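Robotics club fridge week, a thread (grab a snack, I ramble)

1/ Our student project this semester is called Pal, and the goal sounds so small when I say it out loud: open a fridge, put something on the shelf, close the fridge. We started in September and I have loved pretty much every minute of it!
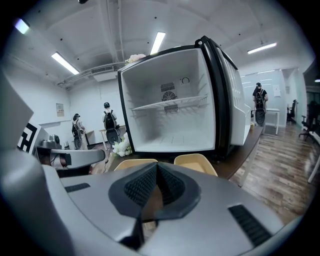

2/ The fridge

It's a little black mini fridge with one white wire shelf, and it has become the most popular member of the club. The students put pink flowers on top of it and I haven't had the heart to move them — they also make a pretty good test of whether you're swinging your arm too wide.

3/ The goal

We're aiming for 200 good demonstrations before the Stestance showcase, and we have 55 so far. A good one means the door opens all the way, the item lands on the shelf without tipping, and the door gets closed again. The closing is where most of us get sloppy (me included, I let go way too early).

4/ What the kids figured out

Going slow helps less than going steady. One of our quieter students worked out that if you stop for a breath before you reach past the door, your wrist settles and the whole move comes out smoother. Everybody does the breath now, and it makes the room sound like a yoga class.

5/ Next up

We split into 2 teams, one on the door and one on the shelf, and then we swap so everyone learns both. If you're coming from the Stusevora after-school group, you're welcome to join either one. Bring a water bottle and come say hi!

3,746 likes · 55 shares

Comments

"My daughter came home and did the breath before opening OUR fridge. Love this club."

"Which shelf height was hardest for them? We're starting something similar at Veritus."

"Please keep the flowers!!"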